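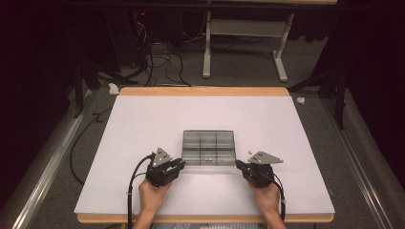

1/ A thread on taking the 21 bus from Pravham to Gukotberg five days a week, for anyone thinking of doing the same. I sold my car in December. People keep asking how it's going in the voice you use for someone who has joined a choir.

2/ The ride is 40 minutes on paper. The paper was printed before the traffic circle went in at Gentile Road, and I believe the person who wrote the schedule has never been on a bus, or in a hurry, or behind a school.

3/ You pay with an app called Piro. Piro wants your location, your contacts, your birthday and permission to send you "delights." So far I have had one delight. It was a coupon for a car wash.

4/ You can also pay with exact change, in which case the driver looks at you like you've brought a goat. I did this for my whole first week and I still think he remembers.

5/ Seating. There are two seats over the back wheel where your knees go up by your ears and your lunch gets warm. Regulars leave these for newcomers. I was a newcomer for longer than I'd like to say.

6/ The front sideways seats are for people who need them, and also for one woman with a tapestry bag who doesn't need them at all and whom not a single driver, passenger or inspector would dream of asking to move. I admire her enormously. I'd vote for her.

7/ There's no talking before the river. I don't know who decided this. Somebody said good morning to me at the third stop in my second week and the whole bus sort of tightened.

8/ After the river it's a free-for-all. I have heard a divorce, a kidney stone, most of a recipe for stuffed cabbage, and a man explaining to his mother what a password is. The mother was winning.

9/ If you want the rest of the stuffed cabbage recipe, so do I. She got off at the hospital right after "and the trick with the rice is"

10/ Heating. The 21 has two settings, off and bakery. In the colder months you get on in a coat, a scarf and a hat and then have to take it all off in a space the size of a mailbox without elbowing a dentist. (I elbowed a dentist. He was fine about it and asked if I floss.)

11/ Windows: three of them open. They're all next to people who don't want them open. This is the closest thing we have to local politics.

12/ Actual local politics: the county wants to replace the stop at Gentile Road with a "mobility node." I went to the open house to find out what that is. It's a bus stop with a map of where the other bus stops are. There was a very nice foam board. 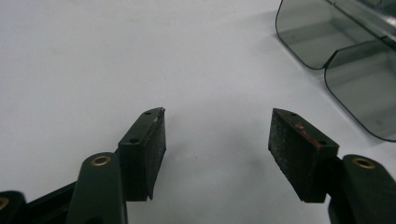
13/ Anyway, I filled in the comment card and asked for a roof. They said roofs were "out of scope for this phase." I asked which phase had roofs in it. They wrote that down too, and then gave me a pen with the county seal on it, so I can't say I came home with nothing.

14/ The petition for the roof has over 2,000 signatures now. I'm told by a cousin at the county that it doesn't trigger anything, at any number. It just gets longer. Still, sign it if you see the clipboard at the bakery.

15/ Money, which you all keep asking about. I save 400 a month without the car, counting insurance, parking and the thing that was wrong with it that made the noise. I then spend a fair chunk of that on coffee at the transfer, where there is one kiosk, and it knows what it's got.

16/ The kiosk deserves its own post. Coffee: fine. Egg sandwich: only if you have the day off. There's a muffin in the case labeled "morning" and I've been afraid to ask which one.

17/ Things I thought I would do on the bus: read all those novels, learn Portuguese, answer email so my evenings would be free and golden.

18/ Things I have done on the bus: looked at a field. It's a pretty good field. There's a horse in it sometimes and when there is, you'll notice half the bus has turned its head, very casually, like we all just happened to have a stiff neck.

19/ I did finish one novel. It was about a man who walks everywhere. I found him smug.

20/ Friday evenings are different and you should plan for it. The high school band rides home with its instruments, and a sousaphone takes up the same room as a family. They're polite kids. The sousaphone isn't polite, it's a sousaphone.

21/ Somebody in the replies wants to know about delays. The Piro app shows a small bus moving along a line. The small bus is an optimist. I've watched it pull up to my stop, pause, and drive away while I stood at that same stop in the rain, completely unvisited.

22/ When this happens, text the help number. You'll get a reply that says "Your ride matters." You'll get it the following afternoon, usually while you're on the bus.

23/ Going the other way, Gukotberg to Pravham, is a calmer trip. Everyone's tired and the driver has the ball game on low. If the home team is losing he takes the hill by the quarry a little harder than I'd choose to.

24/ What to bring: gloves, even in months you'd laugh at. A bag that closes. Something to eat that doesn't smell like anything. A backup pair of headphones for when the man with the mother gets on and you already know how the password story goes (it's the dog's name, she just won't spell it his way).

25/ What not to bring: a cake. I took a cake to Gukotberg for an office birthday, on my lap, over the back wheel. It arrived as a different dessert. They ate it with spoons and somebody asked me for the recipe.

26/ Do I miss the car? I miss the trunk. I kept a folding chair, a blanket and a bag of clothes for the donation bin in there for years, and now all three live in my hallway, where I can see them, and the donation bin is still four miles off and not on any bus line.

27/ To the person who asked if I'd recommend it: depends where you live and how you feel about weather. If you're on the Pravham side and work near the transfer, yes, go ahead. If you have to be anywhere at a specific time, maybe ask your boss how specific.

28/ Correction to 11, a fourth window opens. I've been informed by a reader who sits next to it and would like it left alone.

29/ Muting this now, my stop's coming up and both hands are full of coat.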